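Home screening kit – tips for watching and keeping your movies

Updated 6th September

Quick ones this time. Been rewatching a pile of old family dramas and half the discs skipped, so most of these come out of that.

Skipping disc
Wipe from the center hole straight out to the edge. Never in circles. Soft cotton cloth, the kind for glasses. Paper towel scratches, so does your shirt hem. Drop of dish soap in lukewarm water if its sticky, rinse, pat, let it stand on edge till dry.

Sticker goo on the case
Cooking oil on a cotton ball. Leave it 11 minutes, rub with a thumb, then soapy water. Take the disc and the paper sleeve out first!! Blagoje Bošković wrote in to say a hair dryer on low does the same job. Fine on thick cases, warps the thin ones.

Can't hear the dialogue
Quiet drama, everybody whispering, then a door slams and the neighbors are up. Look for "night mode" or "dialogue" in the sound menu. Still bad – check the speakers aren't shoved behind a plant or inside a cabinet. Pull them forward to the front edge of the shelf. Costs nothing.

Glare on the screen
Lamp behind the TV, not across from it. Low bulb, warm white. Blackout lining pinned to the back of your regular curtains works great and comes down for washing. I bought the Funer clips for this, the small ones slip, get the large.

Popcorn for a long one
Heavy pot, 2 spoons of oil, three test kernels. When they pop, pour in the rest, lid on a crack so the steam gets out. Salt ground fine in a mortar sticks way better than table salt. Butter goes on in stages, shake in between. Cold butter popcorn is sad so do half before the movie and half at the intermision.

Butter on the couch
Cornstarch, thick layer, right away. Leave it through the second half. Brush off, then a dab of dish soap on a damp cloth. Don't rub hard, it spreads.

Water rings on the coffee table
Iron on low, no steam, cotton cloth in between, few seconds at a time. Lift and look. Sekar Hartono swears by mayonnaise left on overnight, I tried it and the room smelled like lunch. Follow with plain paste wax, going with the grain.

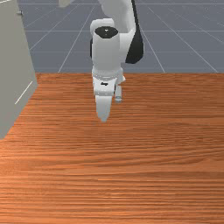
Storing the collection
Upright like books, never flat in stacks. Away from the radiator and the sunny wall. My shelf holds 687 and it was sagging in June so I put a bracket under the middle – should of done it years ago. Posters: roll them picture side out around a wide tube, tissue paper over, no rubber bands.

Remote with dead buttons
Batteries out, wipe the contacts with rubbing alcohol on a swab. Two minutes. Try this before you buy another one.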